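Showing a Robot What You Mean
Handout 3, Teaching by Hand and by Remote Control
Urnmont Robotics Short Course, 13 January 2020

Bring this with you to the lab, and please write on it! The best notes we got back from the last group were in the margins.

Last week we planned a pick by typing in waypoints. This week you get to do the fun part: you show the arm what you want, and it keeps a record of everything you did. A single run from start to finish is called a demonstration. We use two ways of giving one.

Hand guiding. You put the arm in its free-moving mode, take hold of it near the wrist and walk it through the job. You feel contact through your own hands, so it's wonderful for learning what a tight fit is like. The drawback is that your arms and sleeves end up all over the wrist camera's view.

Remote control. You stand back and move a leader device, and the arm follows. The camera view stays cleaner, but most of the feel is gone, and you have to read contact from what you see. Expect your first few tries to be slow. Everybody's are.

Our task for this unit is computer disassembly and reassembly, and I love it as a teaching task. Drive caddies, latches, slots and cables all want different handling, and the clearances are small enough that sloppy motion shows up right away.

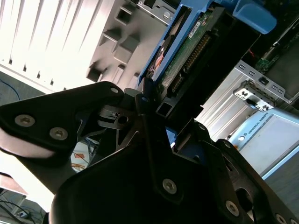
Why not just program the path for the drive once and replay it?
Because the computer never sits in quite the same place twice. A replayed path repeats the same numbers even when the case has shifted a little, while a policy trained on many demonstrations can learn to go by what the camera sees.

What gets stored

Each run in the Sumach recorder saves joint positions, gripper opening and the wrist camera video, all on one clock. My sample file for this unit is 400 time steps long. Open it before class and scroll to the place where the gripper starts to close. Look at how the joints slow down beforehand — that slowing is part of the skill, and the learner picks it up from you.

The shared Flokovport set now holds 3776 runs, and 1543 of them are on drive handling. Read its labeling notes before you add your own.

Giving a good demonstration

Start from a different pose each time. Small changes are fine.
Pause before contact, but keep it short. Long pauses teach the robot to stand still.
If you miss, back off and try again in the same run. Recoveries are gold!
Agree on who touches the case and who drives the arm before you press record.
Keep loose cables out of the path of the fingers.

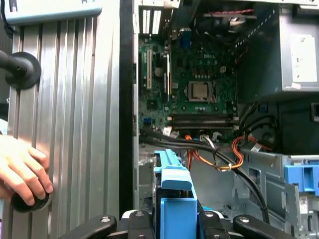
Figure 2. Open tower from the wrist camera, with a hand at the black knob and the gripper by the blue caddy handle.

For the lab

Work in pairs and record 40 runs between you, half by hand guiding and half by remote control. Swap roles at the midpoint. Label each run with the method and whether the drive ended up seated, then plot gripper opening against time for one run of each kind and bring both plots to the next session.

Reading: the Hsiao worksheet on contact and compliance, first section only. Skip the proofs for now — we'll do them together on the board.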